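Chapter 7

Comparing Grippers: What a Pick Rate Leaves Out

Every gripper on the market comes with a number. The number is usually a success rate, it is usually high, and it usually sits near the top of the first page of the brochure. By the end of this chapter you should be able to look at such a number and say what questions it leaves open. You should also be able to design a bin test of your own that a suspicious colleague would accept.

We begin with a case. Hivville, a small firm that packs mixed orders, wanted to replace an aging suction tool. Two candidates reached the final round: the Fontana, a gripper with jointed fingers, and the Tutik, a simpler parallel jaw. The Fontana's supplier reported 2000 picks with very few failures. Graziella Serra, the engineer in charge of the purchase, asked which objects had been picked. The reply came back on a Sunday evening and consisted of one word: "assorted."

Assorted is a word to be wary of. A box of identical foam blocks in different colors is assorted. So is a bin holding a crumpled foil package beside a piece of clear, glossy plastic, and the two bins have almost nothing in common as tests. Clear plastic lets the bin floor show through it, and many depth cameras handle it badly. Shiny foil throws back light in ways that can spoil a depth reading. Curved or looped parts may be easy to see and still offer the fingers no good place to close. A rate measured on the first bin tells us very little about the second. 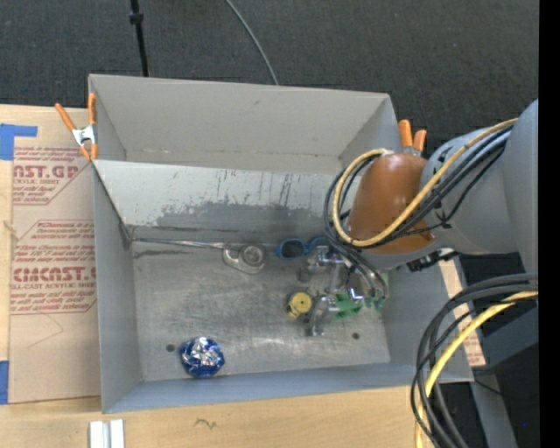 Does a higher success rate mean a better gripper? Only when both grippers faced the same objects, the same bin, the same camera and the same rule for what counts as a success, and published rates seldom meet all four conditions.

Take the last condition first, as it causes the most trouble. Suppose the fingers close on an object, lift it clear of the floor and drop it on the way out. One laboratory scores a success at the moment of lift. Another waits until the object has been released at its destination. A third lets the arm try again and scores only the final attempt. All three may honestly write "pick success" at the head of the column. Serra's colleague Guido Ruggiero rescored one set of 1000 attempts under each rule and found that the ranking of the two grippers changed. The hardware had stayed the same throughout.

The bin deserves the same suspicion. Walls and dividers limit the angles from which an arm can approach, and a wide gripper pays for this more heavily than a narrow one. An object in the open middle of the floor is a different problem from the same object pushed against a panel. If the operator resets the bin by hand, ask where the objects tend to land. People are tidy, even when told to be careless – and a tidy bin flatters every gripper put into it.

Then there is the controller. Stunance, the company that supplied the planning software for Hivville's trial, had spent months tuning it for jointed fingers. The parallel jaw ran on default settings. Amarachi Nwachukwu, who reviewed the results, argued that the trial had compared two amounts of tuning and attached the names of two grippers to them. We think she was right. Her objection is taken up again in Section 7.2, along with the supplier's answer to it, which we find less convincing.

None of this makes testing pointless. It does mean that a result should travel with its conditions: the object list, the layout of the bin, the scoring rule, the number of retries allowed and the person who did the resets. Where any of these is missing, treat the number as advertising until someone supplies it.

7.1 Choosing the Object Set

The first decision in any bin test is what goes into the bin, and it should be made before either gripper is mounted. Objects added later have a way of suiting the tool already on the arm.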